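FOR IMMEDIATE RELEASE

Tridside Tool Library opens second branch in Stadville, membership fee stays at 13 dollars

STADVILLE, September. The Tridside Tool Library opens the doors of its second branch this month, in the old Flaserura shoe store on the corner next to the post office. Doors open at 10 a.m. Free entry, coffee, bring the kids. Parking behind the building, enter from the alley side please.

Members can borrow hand tools, garden tools, ladders and a small range of power tools for up to two weeks. The new branch starts with 729 items on the shelves. Together with the Tridside location that makes 1116, all listed in the same online catalog and all open to anyone with a card from either branch.

The yearly fee is 13 dollars, same as last year. No deposit on hand tools. Deposit still applies on the tile saw, the floor sander and both pressure washers, see the fee sheet at the desk or on the website.

Why Stadville? Demand, mostly. A third of the people signing up in Tridside last year gave a Stadville address, and that is a 33 minute bus ride each way with a wheelbarrow you can't take on the bus. The town offered the lease in spring, the shelving came from a school that was closing it's workshop, and things moved fast from there.

The woodworking section is the part we are most pleased with. Chisels, planes, clamps in every length, marking gauges, mallets, two shaving horses. A lot of it is older stuff, donated out of garages and basements, and it has been used. It works fine. Edge tools get sharpened before they go on the shelf and again when they come back dull.

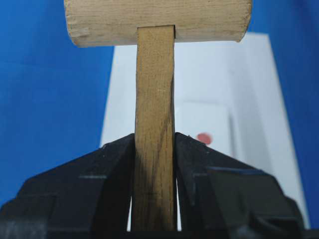

Donations are still welcome at both branches. We are short on pipe wrenches, hedge shears, sawhorses and anything for drywall. Please no gas powered equipment, no paint, no chemicals, no chain saws. Drop off during open hours only, things left on the step over night have gone missing before.

Repair evenings move to Stadville as well. From 6 p.m. to 9 p.m., first come first served, bring the broken item plus any parts you already took off. Lamps, chairs, bikes, toasters. Sewing machines by appointment, call ahead.

Short classes start later in the fall. Basic sharpening, hanging a door, fixing a running toilet, and a beginner session called Ok, Which Screw? which filled up twice in Tridside and will run again there too. Classes cost extra and members get half off. Sign-up sheet at the desk, online sign-up coming as soon as the form works.

Cards can be picked up on opening day. Bring a photo ID and something with your address on it, a utility bill is fine. Under 18 needs a parent to sign. Existing Tridside members do not need to do anythng, your card already works in Stadville and tools can be returned to either branch.

The Tridside branch keeps its current hours. Stadville hours are posted on the door and on the website.

About the Tridside Tool Library
The library is a member-run nonprofit lending tools to households, renters and small community groups in Tridside and Stadville. It is paid for by membership fees, class fees and donations.

Media contact: press desk, Tridside Tool Library. Interviews and early visits to the new branch by arrangement, mornings are best.

###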